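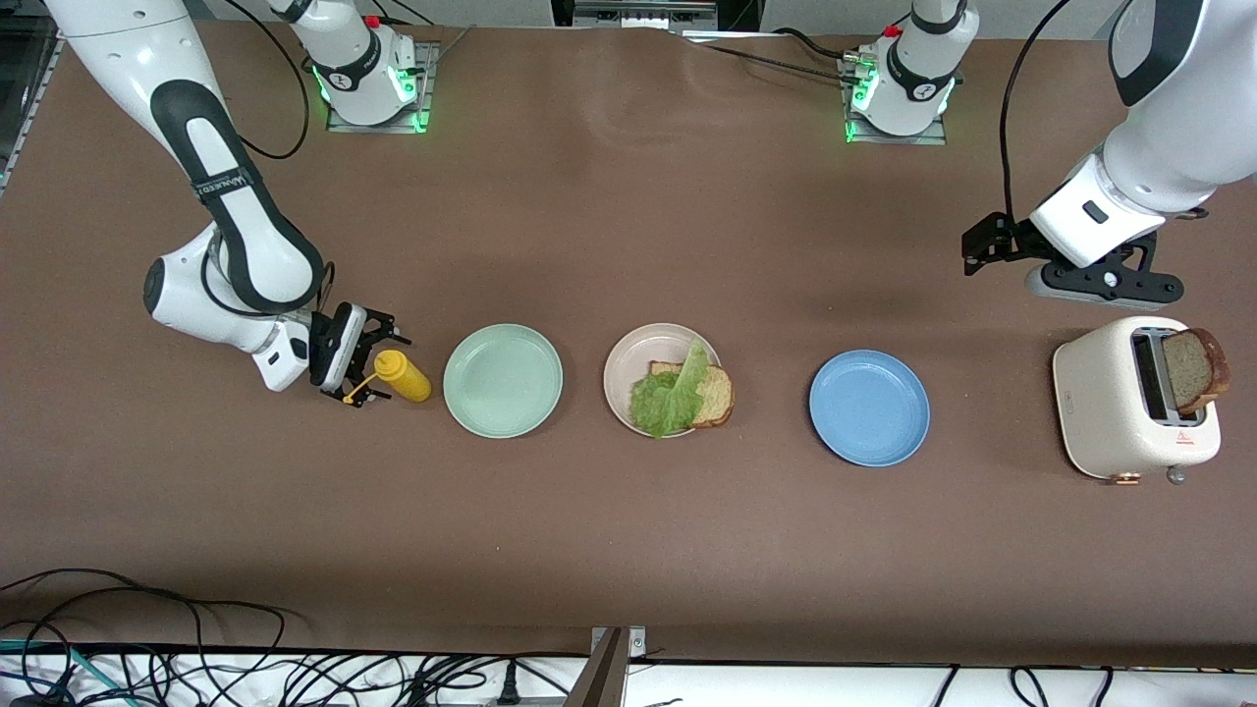 Mustard bottle on the long brown table.

Tuesday, January 16, 2018

Dear Sándor Sárközi,

I meant to have this to you before the holidays, so thank you for your patience, and for the kind note you tucked in with the second payment. It's up on the feed room wall beside the worming chart.

The big job since October has been the winter pen at Pletlow. You'll remember it flooded along the low side whenever we had a thaw (you lost a boot in it, I think!), so we dug a drain, laid gravel and built the sleeping platforms up off the ground. The goats took to the platforms the first night. The hens took to them too, which wasn't the plan, and we're still discussing that with the hens.

We have 38 goats going into kidding season, all of them up to date on their shots. Old Fallel had a bad hoof through most of the fall and I did worry about her, but she's walking well now and back to shoving everybody off the hay rack.

On the money side, we've spent $997 on fencing wire and posts and $700 on the drain and gravel. Hay was dearer than I'd budgeted for. We bought 80 bales from the Bălan place up the road, good second cut with hardly any dust in it, and I'd like to buy from them again if the grant will stretch. The receipts are in the envelope, apart from the one for gate hinges, and I'm still turning out coat pockets for that.

What isn't done is the milking stand. The lumber is cut and stacked in the barn at Praltgate, but the cold snap got to us first and my hands don't hold a drill very well at minus twenty. I'd like to move that piece to spring if you're agreeable, and put the kidding pens ahead of it, as the first does are due before the ground softens.

You're welcome to come out any time once the kids start arriving. Bring better boots.

Warmly, and with thanks from all of us in the barn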